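The Green Towel

Lizelle Mtshali got off the bus at the Grindico depot in October with one suitcase and a key she had not used in 18 years. The depot had been painted since then. The road up to her aunt's house had not been mended, and she carried the case most of the way so as not to break the wheels.

Zodwa Chauke was waiting at the gate in her church shoes.

"You're late," she said.

"The bus was late."

"You could have got the early one."

Lizelle said yes, she could have. They went in. The house smelled of floor polish and onions. Her mother's room was at the back, with the bed stripped and the curtains taken down for washing. On the mattress were the things Zodwa had put aside: a sewing tin, two cardigans, a radio, a Bible with a rubber band round it, and a towel folded into a square.

"The rest went to the church," Zodwa said. "I wrote to you about it."

"I got the letter."

"You didn't answer."

Lizelle picked up the towel. It was the one her mother had taken to the river when they were small. Karabo had been pulled out of the water in it once, blue in the face and screaming, and for years afterwards he would not let anyone else dry themselves with it. She had thought it would be smaller.

They ate at five. Zodwa talked about the neighbours, and about a man called Fulgencio Arrieta who had bought the old Kestton shop and wanted to sell fishing tackle in it, 200 kilometres from the sea. Lizelle asked whether people fished in the river now. Zodwa said there was hardly enough river left to wash a spoon.

After the plates were done Zodwa sat down again and put both hands on the table.

"She asked for you," she said. "At the end. I told her you were on your way."

"I wasn't."

"I know you weren't. I told her anyway."

A dog was barking further down the road and somebody shouted at it. Lizelle wanted to say that she had been ill that month, which was true, and that the fare had been too much, which was partly true. She asked if there was more tea.

"There's always tea," said Zodwa, and got up to make it.

In the morning Lizelle walked to the river. It was lower than she remembered but there was water in it, and three boys were throwing stones at a tin on the far bank. She took off her shoes and stood in it up to the ankles until her feet ached. Then she sat on the bank and dried them, one and then the other, taking her time between the toes as her mother used to.

When she got back Zodwa looked at the towel over her arm and then at her feet.

"You'll want that washed before you go," she said.

"I'm not going until the end of the month."

Zodwa took the towel from her and felt along the hem for loose threads.

"Then you can ring Karabo," she said. "He thinks I threw this out."

She went to look for the number, and Lizelle filled the kettle.
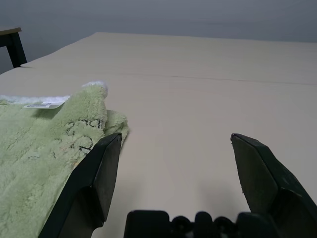

A green towel on a table.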